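로봇 기술 Q&A > 규격/안전/시험 절차

시뮬레이션 기반 파지 평가에서 시험 절차를 어디까지 문서화해야 하나요?

질문
조회 340 | 답변 3 | 태그: 시뮬레이션, 협동로봇, 평가 절차, 위험성 평가

소규모 팀에서 탁상용 단일 암의 집기-놓기(pick and place) 정책을 평가하고 있습니다. 시뮬레이터는 Gimska를 쓰고, 에피소드 기록과 재생은 Nerton으로 합니다. 실기 이식은 December로 잡혀 있고 그 전에 사내 검토용 시험 절차서를 제출해야 합니다.

지금까지는 절차서라고 할 만한 것이 없었습니다. 스크립트에 시드를 넣고 돌린 다음 성공률만 표에 옮겨 적었습니다. 검토 쪽에서 돌아온 의견은 다음과 같습니다.

첫째, 성공 판정 기준이 문서에 없다.
둘째, 초기 배치의 무작위화 범위가 코드에만 있다.
셋째, 시뮬레이션 결과를 안전 근거로 쓰는 것처럼 읽힌다.

셋째는 표현 문제라고 보고 고칠 생각입니다. 문제는 첫째와 둘째입니다. 현재 성공 판정은 "물체가 목표 그릇 안에 있고 그리퍼가 열려 있음"이 전부입니다. 작업은 작은 큐브를 집어 지정된 그릇에 넣는 것이고, 장면에는 그릇 외에도 작업과 무관한 물체를 여럿 둡니다. 이 방해 물체를 건드렸을 때의 처리 기준이 없습니다. 에피소드는 1000회를 돌리고 있습니다.
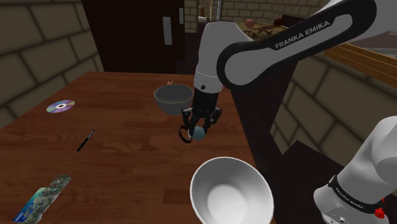 방해 물체의 위치는 매 에피소드마다 테이블 면 안에서 다시 뽑습니다. 그러다 보니 어떤 에피소드는 경로가 완전히 비어 있고 어떤 에피소드는 목표 그릇 바로 옆에 물체가 붙습니다. 두 경우를 같은 성공률에 합산해도 되는지 모르겠습니다.

정리하면 질문은 세 가지입니다.

1) 성공 판정 기준은 어느 수준까지 적어야 합니까?
2) 무작위화 범위를 절차서 본문에 넣어야 합니까, 설정 파일 참조로 충분합니까?
3) ISO 10218이나 ISO/TS 15066을 절차서에 인용해야 합니까? 검토자가 규격 번호를 요구하는 분위기입니다.

답변 1 (채택됨)

비슷한 절차서를 Gultden 과제에서 작성하고 검토까지 받은 경험을 기준으로 적습니다. 사내 양식은 회사마다 다르니 항목 이름은 맞춰서 바꾸세요.

1) 성공 판정

현재 기준은 종료 상태만 봅니다. 종료 상태와 과정 조건을 분리해서 적어야 합니다.

종료 조건에는 최소한 다음이 필요합니다. 물체의 기준점이 어느 좌표계에서 어느 영역에 들어가야 하는지, 그리퍼 개도가 얼마 이상이어야 하는지, 그 상태가 얼마 동안 유지되어야 하는지. 저희는 유지 시간을 2초로 두었습니다. 유지 시간이 없으면 큐브가 그릇 테두리에 걸렸다가 밖으로 떨어지는 에피소드도 한 스텝 동안 조건을 만족해서 성공으로 잡힐 수 있습니다.

과정 조건에는 접촉 허용 목록을 넣습니다. 그리퍼 손가락과 대상 물체의 접촉은 허용, 대상 물체와 목표 그릇의 접촉도 허용, 링크와 테이블의 접촉은 불허. 방해 물체와의 접촉은 별도 등급으로 분리하세요. 실패로 처리할지 감점으로 처리할지는 작업 성격에 따라 정하면 되는데, 어느 쪽이든 시험 전에 확정하고 기록해야 합니다. 결과를 보고 나서 기준을 바꾸면 개정 번호를 올리고 전체를 다시 돌립니다.

물체가 여럿이고 그릇도 둘 이상이면 목표 그릇을 어떻게 지정하는지도 적으세요. 색, 크기, 식별자 중 무엇으로 지정하는지가 불명확하면 엉뚱한 그릇에 넣은 경우를 오류로 분류할지 말지 검토자마다 해석이 달라집니다. 저희는 실패 유형을 파지 실패, 이송 중 낙하, 오배치, 시간 초과, 금지 접촉으로 나눴고 한 에피소드에 유형 하나만 부여했습니다. 중복되면 먼저 발생한 것을 채택합니다.

2) 무작위화 범위

본문에 표로 넣으세요. 설정 파일 참조만으로는 부족합니다. 설정 파일은 바뀌고 절차서는 그대로 남는 경우가 생깁니다. 본문 표와 함께 설정 파일의 커밋 해시를 병기하면 됩니다.

표에 들어갈 항목:
대상 물체의 위치와 자세 범위
그릇의 위치 범위와 그릇 간 최소 간격
방해 물체의 종류, 개수 범위, 대상 물체와의 최소 간격
조명과 카메라 자세의 변동 여부(고정이면 고정이라고 명시)
마찰 계수, 질량 등 물리 파라미터의 분포
기각 조건(초기 상태에서 물체끼리 겹치면 다시 뽑는지 여부)

마지막 항목이 자주 빠집니다. 기각 조건이 있으면 실제 분포는 표에 적힌 분포와 달라집니다.

합산 문제는 층화로 처리하세요. 경로 주변의 여유 간격으로 두 층을 만들고 층별 성공률과 전체 성공률을 같이 보고합니다. 사후에 나누지 말고 층별 에피소드 수를 미리 고정하는 편이 검토에서 편합니다. 1000회면 두 층으로 나누는 데 무리가 없습니다. 신뢰구간도 같이 적으세요. Nerton에서 실패 에피소드를 전부 보존하고, 성공 에피소드는 시드와 로그만 남겨도 재현에는 지장이 없습니다. 단, 물리 엔진이 결정론적으로 동작한다는 확인을 먼저 하고 그 결과를 부록에 붙여야 합니다.

3) 규격 인용

ISO 10218은 산업용 로봇과 로봇 시스템의 안전 요구사항이고, ISO/TS 15066은 협동 운전에 관한 기술사양입니다. 둘 다 시뮬레이션 성능 평가의 시험 방법을 정하는 문서가 아닙니다. 성능 평가 절차서에 "해당 규격에 따름"이라고 쓰면 적합성 주장으로 읽히므로 쓰지 마세요. 판본도 확인이 필요합니다. 10218은 개정이 있었고, 인용할 때 연도를 빼면 검토에서 다시 돌아옵니다.

인용할 자리는 위험성 평가서입니다. 실기 이식 단계에서 ISO 12100의 절차로 위험성 평가를 따로 수행하고, 성능 평가 절차서에는 "본 시험 결과는 안전 기능의 검증 근거로 사용하지 않는다"는 문장을 적용 범위 항에 넣습니다. 셋째 지적은 이 문장으로 정리됩니다.

같은 절차서로 실기 시험까지 다루려는 시도는 권하지 않습니다. 비상정지 확인, 속도 제한, 작업자 위치 같은 항목이 들어가면서 두 문서가 섞입니다.

답변 2

저희는 그냥 영상으로 남기고 사람이 판정합니다. 자동 판정 짜는 시간에 두 명이 나눠서 보는 게 빨랐습니다. 규격은 번호 두세 개 적어 두면 검토자가 더 안 묻습니다.

 댓글: 1000회를 육안 판정하면 판정자 간 일치도를 따로 보고해야 합니다. 그리고 적용하지 않은 규격 번호를 적는 것은 문서 결함입니다.
 댓글: 저희는 50회만 돌려서요.

답변 3

채택 답변에 보충합니다. Kan 환경으로 옮기면서 겪은 내용입니다.

접촉 허용 목록을 쓸 때 시뮬레이터의 충돌 형상을 확인하세요. 그릇은 오목한 형상인데 기본 설정에서 볼록 껍질로 근사되면 내부가 막힌 물체로 취급됩니다. 그러면 큐브가 그릇 안에 들어가지 못하고 위에 얹힙니다. 판정 영역을 느슨하게 잡아 두면 이것도 성공으로 기록됩니다. 볼록 분해를 적용하고 분해 개수를 절차서에 적으세요.

얇은 물체도 따로 봐야 합니다. 펜이나 디스크처럼 높이가 낮은 물체는 손가락 끝이 스치기만 해도 접촉으로 잡힙니다. 힘 임계값을 두지 않으면 금지 접촉 건수가 과대하게 나오고, 임계값을 높게 잡으면 밀려난 물체를 놓칩니다. 저희는 접촉력 대신 방해 물체의 변위로 판정했습니다. 초기 안정화가 끝난 시점의 위치를 기준으로 삼아야 하고, 에피소드 시작 직후 스텝을 기준으로 잡으면 물체가 테이블에 안착하면서 생기는 변위까지 포함됩니다.

시간 초과는 벽시계 시간이 아닌 시뮬레이션 스텝으로 적으세요. 저희 상한은 2000스텝이었습니다. 제어 주기와 물리 스텝 크기를 같이 적어야 이 숫자에 의미가 있습니다.

개정 이력 표는 첫 페이지에 두는 것을 권합니다.

 댓글(질문자): 충돌 형상을 확인해 보니 그릇 하나가 볼록 껍질로 되어 있었습니다. 수정 후 전체를 다시 돌리겠습니다. 기존 결과는 폐기해야 합니까?
 댓글: 폐기하지 말고 이전 개정 번호로 보관하세요. 성공률 비교에는 쓰지 않습니다.
 댓글(질문자): 층화 기준 간격은 그리퍼 최대 개도로 잡아도 됩니까?
 댓글: 개도만으로는 부족합니다. 손가락 바깥쪽 폭까지 포함한 값을 쓰세요. 접근 방향이 고정이 아니면 회전 시 최대 폭입니다.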